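4.2 Offline translation of household notices

The second test set came out of a plain complaint. Most offline translation apps are tuned on travel phrases, and our participants in Fendham were not traveling. They were at home, trying to read the sheet of paper that came with the heater. An app that can order two coffees in flawless Portuguese is a fine thing, but it does not help much with "do not operate before removing the transit bolts."

We collected 60 short texts of the kind people meet indoors: care labels, warranty slips, notes from the landlord, warning stickers, and the back panels of cleaning products. Each was run through Onex and Drosetti with the phone in airplane mode, then again with a network connection. Both apps had the newest language packs available on 05/02/2026. We had planned to include a third app, but its offline mode needed to sign in first, and signing in needed the network. We wrote to the support address and have since received a satisfaction survey.

Output was scored on the eight-item Mahasneh checklist, which asks whether a reader could act on the translation. Style is ignored. A sentence may be as ugly as it likes, provided that the person holding the screwdriver ends up doing the right thing with it. Two raters scored every text separately and settled their differences by talking, sometimes at length. The longest of these talks concerned the word "gently."

With a connection, the two apps were hard to tell apart. Offline they parted company. Onex kept its sentences short and dropped whatever it could not handle, including, on 17 texts, the word "not." Drosetti dropped almost nothing. It preferred to hand back the original word in capital letters, a habit familiar from tourists. Our raters found this annoying and safe, and scored it accordingly. The Onex output read far better and was trusted more, which we regard as the less cheerful finding of this section.

Length mattered less than we expected. Texts under 100 characters were often harder than long ones, as a label has no room to explain itself. "Full" on a drum might refer to a load, a cycle, or a state of affairs. Online, both apps guessed the household sense most of the time. Offline, they guessed whatever their smaller word lists had seen most often, and this seems to have been restaurant menus. One spin setting came back as a dance.

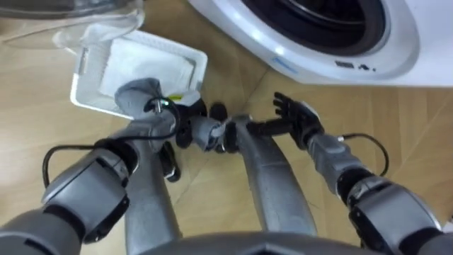

Figure 3. Washing machine with a white tray and a plastic bag on the floor.

Numbers and units survived well in both apps, with one exception. Where a temperature and a time sat side by side, Onex offline sometimes joined them into a single figure. Nothing in the app warned the reader that this had happened. Drosetti marks low-confidence passages with a pale gray underline, and we applaud the idea, though three participants took it for a link and tapped it for a while.

Download size is the usual excuse for weak offline output, and it deserves some sympathy. Both makers have to fit a language onto a phone already full of photographs. Even so, about half of the serious errors we logged involved a small set of common household verbs: drain, rinse, release, tighten, unplug. Adding these to a language pack would cost very little space. We tried a crude version of this in March, using a hand-written glossary loaded through the custom phrase feature in Drosetti, and the raters' scores on the affected texts improved. Onex has no such feature, so it was left out of that trial. Section 4.3 repeats the test with handwritten notes, where both apps do badly and the landlords must share the blame.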